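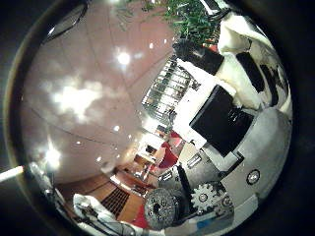 Kerbridge Plant Swap: your questions answered

Do I have to bring a plant to come along?
Not at all! Plenty of people come the first time just for a look round and a cup of tea. If you do bring something, even a rooted cutting in a yoghurt pot, you'll get a token for each one and can choose something else to take home.

When is the next one?
We open again in March, in the upstairs room on Bramska Street, from 10.30 until the cakes run out -- usually a bit after one.

What can't I swap?
Please leave behind anything with mealybug or scale, however fond of it you are, and anything dug up from the wild. If you're not sure about a sticky leaf, keep the plant in its bag and ask at the door.

How much does it cost?
Entry is £1, and children come in free. Tea is extra, but not by much.

How do I get there?
The 13 bus stops outside. There's very little parking, I'm afraid, though you can pull in for a few minutes to unload if you have a lot of pots.

Can you hold something back for me?
Sorry, no. We did try it once and it led to some rather cross words over a string of hearts.

Contact: use the form on our Kerbridge page | © 2022 Kerbridge Plant Swap | Back to top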